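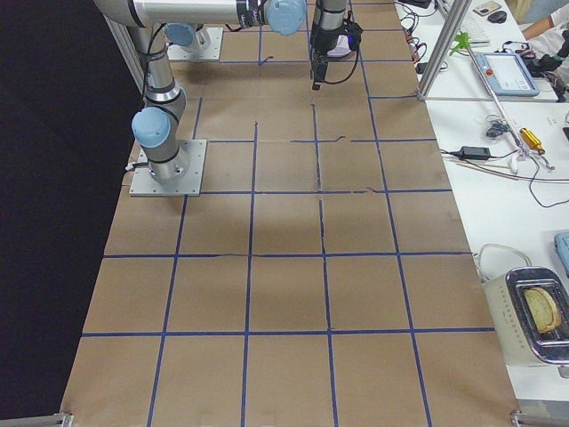
## Slide 1 – Brown paper and blue tape

Hello everyone, and thanks to Canan Akyol for having me at Hallumgate. I've got 1333 words in me and ten minutes, so off we go!

Start with the table. I love a table covered in kraft paper, I really do. You can write on it, tape on it, spill tea on it (ask Aurel), then roll the whole lot up and begin again. The grid is blue tape, laid by eye, and it wobbles in places. A few gaps, a few overlapping ends. Leave it wobbly! A grid only has to tell you which square you're talking about.

*Pause. Ask who has a roll of tape in a drawer at home. Wait for hands.*

## Slide 2 – One square, one thing

- Sang La's rule at Windholm: big things stay put, small things live in a dish.
- Say the square out loud when you put something down. Feels daft for a day, then you can't stop.
- Shallow dishes beat deep ones. You want to see the bottom.
- Pale dishes are lovely for small parts, though pale parts in them need decent light – mention the lamp story if there's time.

Now, my favourite bit, the hexagon with the little tab. A little faceted piece in mint green, with a round hole in the tab, and I reckon you might get a cord through it. I could look at those angled faces all afternoon.

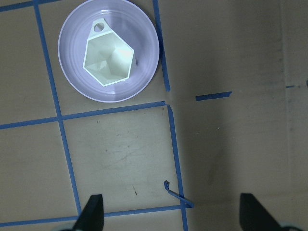 Thảo Mai wants a whole string of them for the June open day, and I'm all for it. We've talked about 60, which is plenty for the front window at Gristanska.

*Pass the sample round. Get it back before questions.*

Last slide is the shopping list: kraft paper, tape, dishes. Đức has printed copies by the door.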